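Small workshop, slow newsletter: tips for finding customers

Posted by Hortensia Rivadeneira, 10 Jul 2026

I send a newsletter for my repair workshop, Wumis, to 378 people. It is a small list, but most of my work comes from it. These are the habits I keep.

Write the subject line last. When the letter is finished you know what it is about.

Put one offer in each letter. In February I put four, and people wrote to me asking which one was the real one.

Ask every new customer where they heard of you and write it on the job card. I keep these cards in a box, by month.

Do not buy addresses. My colleague Cristóbal Salinas bought 2,069 of them and received 31 answers - most of them wanted to be removed.

Send in the morning, and stay near the phone until lunch.

Clean the list two times a year. If a person did not open anything for 120 days, I send one short question and then I take the name out.

Make the first draft by hand, away from the computer. My sentences become shorter in this way.
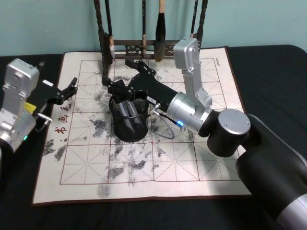
Practice mat with grid, brush rack and pen holder.

Keep the old drafts. Many times I find in them the opening for the next letter.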